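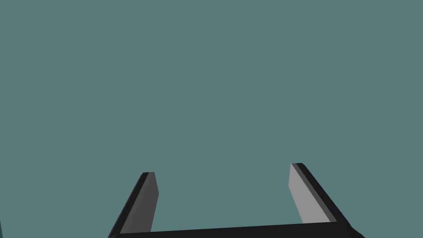
*Two gripper fingers against a muted teal-gray.*

# The Year I Gave Up on White

I lived with white walls for most of my adult life and I never once picked them. They came with the apartment, and then with the next apartment, and by the time I bought a house in Dromwood I'd gotten so used to them that I painted the whole downstairs white again in the first month. I even paid extra for a "warm" one. I couldn't have picked it out of a lineup against the old one.

Then last April I went to dinner at a neighbor's place, and her dining room was the color of a pond in bad weather. Greenish, bluish, a lot of gray in it. I don't remember what we ate (chicken?) but I remember that room. I sat there looking past everybody's heads at the wall like a cat watching a bug. On the walk home I'd already decided. I wanted that, I wanted it in my front room, and I figured it would take me a long weekend.

It took six weeks.

## The cards

If you haven't shopped for paint lately, brace yourself. I went into Canpolat, the hardware store down by the bridge, thinking I'd ask for a grayish teal and walk out with a can. The man at the counter waved me toward a rack that took up an entire aisle. I came home with 37 cards and spread them all over the couch, and my husband walked in, looked at them, and walked back out again.

The trouble with this family of colors is that it won't hold still. Hold a card next to something blue and it turns green. Hold it next to a plant and it turns blue. Under the kitchen lights half of mine just looked like wet cement. I taped my favorites up by the window and wrote notes on them in pencil, and the notes are useless. One says "good." One says "dentist." One says "good but dentist??"

What finally helped was going back to that neighbor and begging to see the can. It was in her basement, mostly dried out, a Grollar paint in a shade they call Joten. She warned me that she'd hated it for the first week. I thanked her and heard none of it.

## The first coat

So I hated it for the first week.

It goes on much brighter than you expect, for one thing. I got one wall done and stood there with the roller in my hand thinking I'd just made the inside of a swimming pool. I called my sister, who told me to let it dry, and I told her it was dry, and she told me to let it dry more. By the next morning it had settled down a lot, but there were streaks of the old white coming through all over, and every streak looked like a mistake I'd made on purpose.

The second coat fixed maybe half of that. The third coat got me most of the way. I did a fourth coat in a temper, at night, with a podcast on, and that's the one that got me there. Four coats! The can says two. I'd like a word with the can.
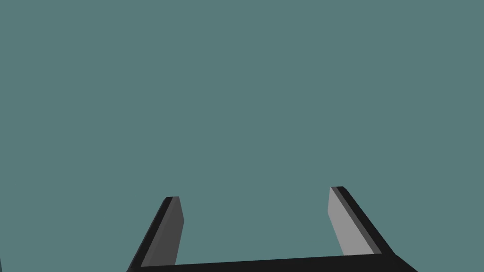 I'll admit that part of the problem was primer, meaning I didn't use any. I'd convinced myself that the white was basically primer already. If you're going from light to something with this much gray in it, buy the tinted primer, and buy it in a shade close to where you're headed. The guy at Canpolat told me this later in a very kind voice, the kind you use with somebody who's locked her keys in the car.

A few other things I'd pass along, in no special order:

- Paint your test patch big. I mean as big as a door. A little square in the middle of a white wall tells you nothing except how much white there is around it.
- Look at it at breakfast and look at it again after dinner with the lamps on. Mine is nearly two different rooms.
- Go flat or close to it. I did a small section in satin first and it picked up every dent left by the last owners, and they must have moved a lot of furniture.
- Swap your light bulbs before you blame the paint.

## What it cost me

The paint wasn't the expensive part. The expensive part was that once the walls looked good, everything in front of them looked terrible. The couch I'd loved for years was suddenly the color of old oatmeal. The curtains had to go. The trim, which I'd always thought of as white, was yellow – properly yellow, like a smoker's ceiling – and so I did all of that too, on my knees, with a brush the size of a lipstick.

I kept the receipts in an envelope and added them up once, in the car, so my husband wouldn't hear me. With the couch and the curtains and a rug I'm still not sure about, my one-can project came to $2,534. I told him it was "a bit over." He's a smart man and he didn't ask over what.

## Living with it

Here's the part I didn't see coming, though. I use the room now. Before, it was the place you crossed to get to the kitchen. We'd drop the mail in there. Now I find myself carrying my coffee in and sitting down, with nothing on, no phone, just sort of looking at a wall. There's nothing on it yet. I had big plans for a row of prints and I bought the frames and everything, and they're still leaning in the hallway, since every time I hold one up I like the bare wall better.

My mother came to stay and said it was dark. It isn't dark. It's duller than white, sure, and on a rainy afternoon you'll want a lamp, but there's something restful about a color that doesn't bounce everything straight back at you. She said the same thing about my winter coat, for the record, and then she borrowed it.

The upstairs is still white. I've told everyone I'm leaving it that way, and I mostly mean it. But I was in Canpolat the other day for picture hooks and I came home without the picture hooks and with a new pile of cards. They're browns, this time. One of them already says "good."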